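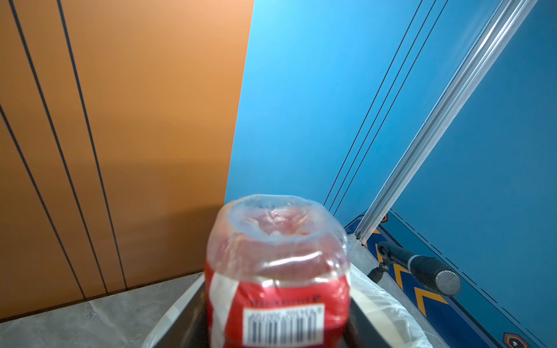
What "Turquoise" Means in a Bead Listing

Student project report, Materials and Markets course, Bredbridge College

1. Background

Anyone who has shopped online for beads knows the word turquoise gets used loosely. Sometimes it means the mineral. Sometimes it means a white stone, usually howlite or magnesite, dyed blue. Sometimes it means turquoise powder or chips held together with resin, and sometimes it is only the name of a color. Sellers have reasons to leave this vague, and most of the buying guides we read were written by sellers.

Our project started as a plan to teach shoppers how to tell real turquoise from a photo. We gave that up in the second week. We now think most of the advice on the subject is weaker than it sounds, and that includes some advice we had planned to repeat. What follows is a smaller report on two questions. What do listings say about the material? And do the home tests everyone recommends tell a buyer anything useful?

2. Where the listings came from

We used Volus, a marketplace where small sellers list beads, findings and finished jewelry. We searched "turquoise beads strand" in September and saved every result that was a strand of loose beads. After removing duplicates we had 1114 listings. Finished necklaces, single cabochons and mixed lots were left out.

A search engine decides what you see, so this is not a fair sample of anything except that search. We tried the same words on another day and the order changed a good deal. We did not have time to find out why.

For each listing we wrote down the title, the stated material, any stated treatment and any stated place of origin. Titles on Volus can run to 80 characters, and sellers use nearly all of them. A typical title has the words natural, genuine, gemstone, turquoise, howlite, round, loose and DIY in it, in no special order. If a title says both turquoise and howlite, which is it? We argued over this longer than over anything else in the project. In the end we made a separate group called "both" and put every such listing there, even the ones where the description further down cleared it up, on the grounds that many shoppers never scroll that far.

3. What the listings said

Only 52 listings gave both a treatment and a place of origin. We had expected a low number but had hoped for better than that. Most of the rest gave one or neither. "Natural" was the most common word after turquoise itself, and as far as we can tell it carries no information. Dyed howlite is a natural stone with dye in it, so a seller can use the word and claim to be telling the truth.

"Stabilized" was more useful. Much of the turquoise in the bead trade is soft and chalky and has to be treated with resin before it can be drilled. A seller who says stabilized is at least admitting that something was done. The trouble is that we found it on strands that also said howlite, where it makes little sense. We suspect copying. Whole paragraphs turned up word for word in shops that claimed to have nothing to do with each other.

Origin was the part we trusted least. Place names are good for sales, and a buyer has no way to check one. We recorded them and drew no conclusions.

4. The strands we bought

We bought 30 strands, chosen to cover a range of prices and wordings. Most came through Volus. A few came from Rikness, a bead wholesaler with its own site, and from Mfaume, a smaller shop that writes long descriptions and seemed more careful than most. We picked Mfaume for that reason, which means it should not be compared with the others as if it had been chosen by chance.

We ran three tests on two beads from each strand.

Acetone. Rub the bead with a cotton swab dipped in nail polish remover and look for blue on the cotton.

Cutting. Saw or crack a bead in half and look at whether the color goes all the way through.

Scratch. Draw a steel pin across the bead near the hole. Howlite is softer than good turquoise and should mark more easily.

5. Results and doubts

The acetone test is the one every guide puts first. It caught some strands and missed others that the cutting test later showed to be white in the middle. A coat of wax or resin over the dye probably protects it. So blue on the swab means dye, and a clean swab means very little. The guides we read give only the first half.

Cutting worked best, in the sense that we all agreed on what we saw. It also destroys the bead, and it doesn't catch reconstituted material, where the color does run through. Two of our strands looked fine when cut and still bothered us – the pattern was too even, and the broken face had a plastic shine. We have them down as "unknown" and would rather leave them there than guess.

The scratch test was close to useless in our hands. We pressed differently from one person to the next. Stabilized turquoise has resin in it and chalky turquoise is soft to begin with, so even a steady hand might not sort them. We would drop it.

Price helped less than we expected. Very cheap strands were mostly dyed, but a high price did not rule dye out.

6. What we would do differently

We should have had a jeweler or a geology lab look at the same beads. Without that, our "real" group is only the group that failed to look fake, and readers should treat it that way. We asked Rikness and Mfaume how they check their own stock. Mfaume answered that it relies on its supplier. Rikness had not replied when we handed in the draft on Thursday.

We were also asked to include a buying guide – we have not written one. A shopper can ask the seller in writing whether the stone is dyed, stabilized or reconstituted, and keep the answer in case of a return. Beyond that, nothing we tested would make us confident in a strand we had only seen on a screen.

The listing spreadsheet and the cut beads, in labeled bags, were turned in with this report.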